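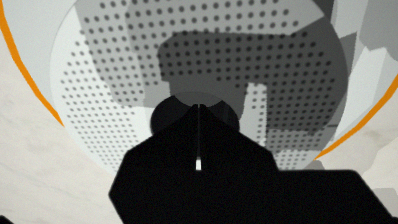
Nillivik 2 is out today, July 6, 2026, and I'm so happy to be writing this one myself! I'm Iqra Siddiqui, I run the product side at Lerkside, and for anyone new to us, Nillivik is our library of ready-made simulation benches for people who train and test robot arms. Version 2 has a new set of tasks we call Spool and Cable, and it's the one our early users kept asking for. Each task can be viewed from close in at the gripper, where the fingertips block a lot of what you'd like to see and the shadows cut straight across the perforated disc and its rows of little holes. We spent most of January on those shadows (my colleagues will tell you I wouldn't let it go), and I think they make the views a much fairer test of a vision system than the flat, evenly lit ones we shipped last time.

The release has 74 tasks in all. You get the scene files, the arm models, the scoring scripts and a plain text guide that Revathi Chacko rewrote from top to bottom, so if you gave up on the old guide, please try again. Everything loads from one menu now – no more hunting through folders.

Cable was the hard part. A stiff block is easy to simulate, but a thin cable bends, slides and gets pinched, and our first try at it looked like wet spaghetti. Toàn Hứa rebuilt the cable model over the winter and named it Đồng, and I love it.
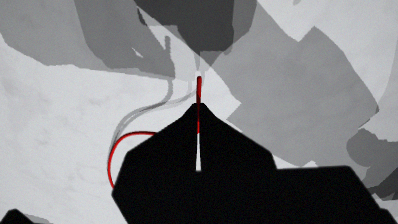
A red cable held between the gripper's fingertips in Nillivik 2.

You can change the stiffness, thickness and color of the cable, and you can set the lighting for each run or let the software shuffle it for you. "I wanted people to be able to break it on purpose," Toàn told me, and yes, you can do that too.

We've also redone the room. The old one was a gray void, which was fine for quick tests and pretty dreary to look at all day. The new default has walls, a marbled white tabletop and two arms on a shared mount, and you can run with both arms or switch one off.

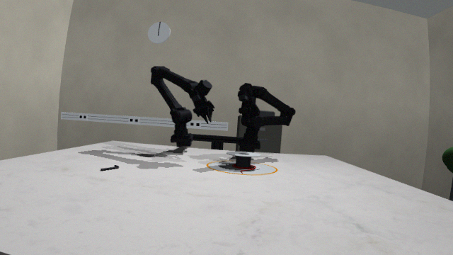 Corey Goodwin's team at Trestlow had the beta for 4 months and sent us a very long list of bugs, nearly all of them fixed in today's build. "Setup used to eat my whole morning," Corey says. "Now I start a batch and go get coffee."

Nillivik 2 costs $800 per seat for a year, and current customers get the upgrade free through their Lerkside account. Schools can write to us for classroom pricing. For press questions, review copies or a live demo, ask for Musyoka Lukumay at the Lerkside press desk – he's quick, and he has plenty more pictures to share.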